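The gripper that would not let go

I have been putting off writing up the Gerninach fault, mostly because I come out of it looking worse than the hardware does. But two people have now asked why the December batch is short, so fine.

Some background for anyone who skipped the last post. We collect grasping episodes with hand-held grippers, one per hand, and the recordings go to the Losarano arm so it can learn to pick things up without throwing them. The markers on top of each gripper tell the tracker where the hands are. When the tracker is happy, life is good. When it is not, it keeps its feelings to itself.

We had set the target at 213 episodes. By number 64 I was feeling smug enough to go get a coffee, and when I came back the left gripper had a jaw reading of 2 millimeters. It had the same reading with the jaws wide open.

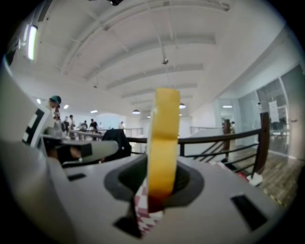
My first theory was the encoder, so I swapped the cable. Then I swapped it back, having learned nothing. Then I restarted Memon, our logging software, which greeted me with a green check mark and the words "all devices healthy." I wrote Memon. I know exactly how little that check mark knows.

The real fault was a set screw on the encoder shaft that had worked itself loose. The jaws moved, the shaft didn't, and the last good value just sat there in the log looking respectable. As far as the data was concerned, the left hand had picked everything up with a permanent death grip.

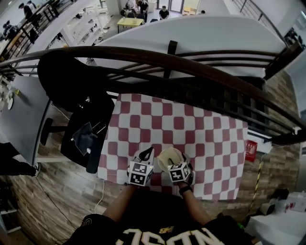

Posted by the author of Wusura Notes, robot wrangler and part-time data janitor
5 December 2025

So how bad was it? On the recording side, annoying. I went back through the log and the frozen value started well before my coffee, which means a good chunk of those 64 episodes is junk for the left hand. The right hand is fine and is being very modest about it.

The part that bothers me is the arm. If that data had gone into training, we could have ended up with a Losarano that believes closed is the natural state of a gripper. I have put my fingers near that thing - with the power on, because I am a professional - and I would like it to have a clear idea of what open means.

Fixes so far: thread locker on both set screws, and a check in Memon that complains if the jaw value sits still while the hand is moving. It complained 2 times in the first hour. Both were me holding the jaws still on purpose, so the threshold needs work.

Reshooting the bad episodes next. If you run the same encoder mount, go put a hex key on that screw before you do anything else.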